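7/3/26, Sarnthorpe, folding bench

Really good session with the small cloths! Started with the pink microfibre one, the square with the pale hem, and I think it's my favourite thing we've had out since the Vevari napkins in November. The pile is lovely and thick, and the hem is stitched so densely that it keeps its shape when the rest goes floppy.

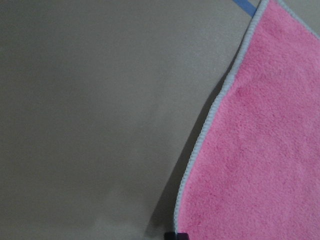 First thing to settle was how to lay it down. Lining the hem up with the blue tape beats judging by eye, and I'd like us all to do it like that from now on. Bottom edge along the cross line, middle of the cloth over the long one, then smooth outwards with a flat hand (don't tug the corners, the hem ripples).
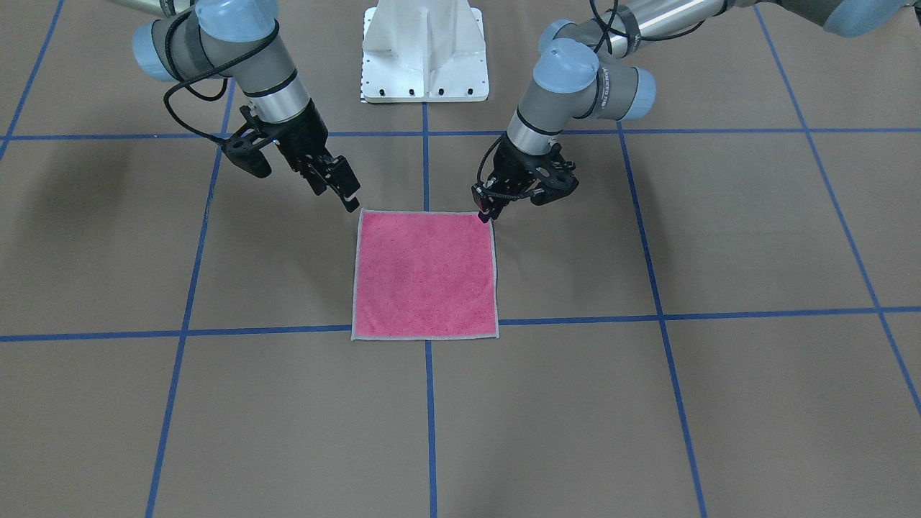

Wolfram Teuber would sooner start from a corner on the line, as he finds the middle too easy to misjudge on something that small, and he wants both ways tried before we write it up. Fair enough! We'll do 3 goes of each on Monday and keep whichever gives the neater half fold.

Moved on to grey after that. Dark cloth with the bright pink on the other side is a joy, you can tell at a glance which way the fold has gone and how much is peeping over the top.

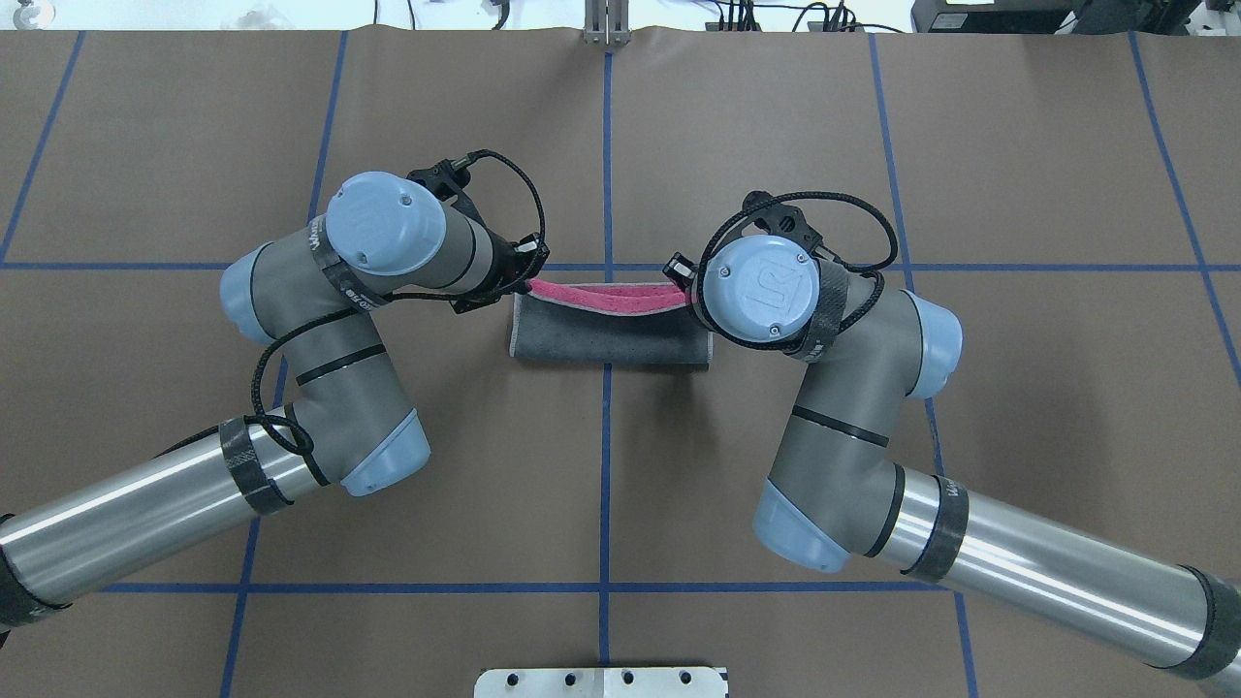

Rolls loosely if you let it, so the crease wants pressing before the next fold. Shuk-fan, could you bring the 2 thicker Larura ones up from the store? Paper is creasing along the far edge, fine for another week.

To do: wash the pink, no softener. Fresh blue tape.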